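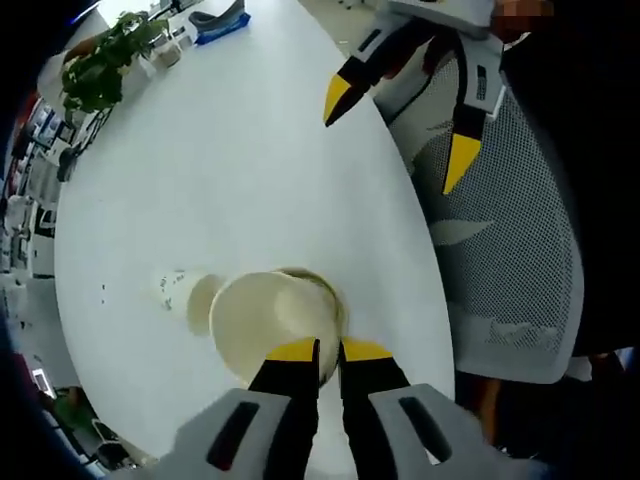

Trurnus hand grippers at the cup table

Trurnus Hand Gripper, Club Set

Set of 2 hand-held grippers for school clubs, evening classes and student projects. Each gripper has two black fingers with yellow tips, in a gray or white-and-gray housing. Students work the fingers by hand and record the motion for later use on a robot arm.

Price per set: 200
Spare finger tips, pack of 6: sold separately
Order code: 169

What the club needs to supply

One computer for each set and a table students can reach from all sides. A round table lets two people face each other 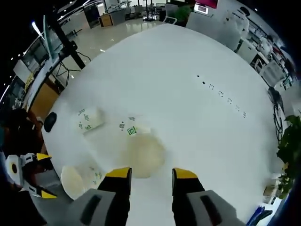
without bumping elbows, and a light top makes small objects easier to find in the recordings. Keep drinks and loose paper on another table.

Course material

The set comes with the Bramivow workbook, written by Duangjai Intarasuk and Charoen Chantharasri for first-year project groups. It starts with single objects and moves on to work in pairs.

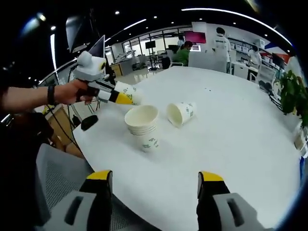
The Kaewkla stacking event uses the same grippers, and teams may bring their own set. Practice needs only paper cups. Start with a short stack standing upright and one cup lying on its side, then have each student pick up a cup by its wall. Entry forms are available from Vichien Somboon.

Page updated November 17, 2018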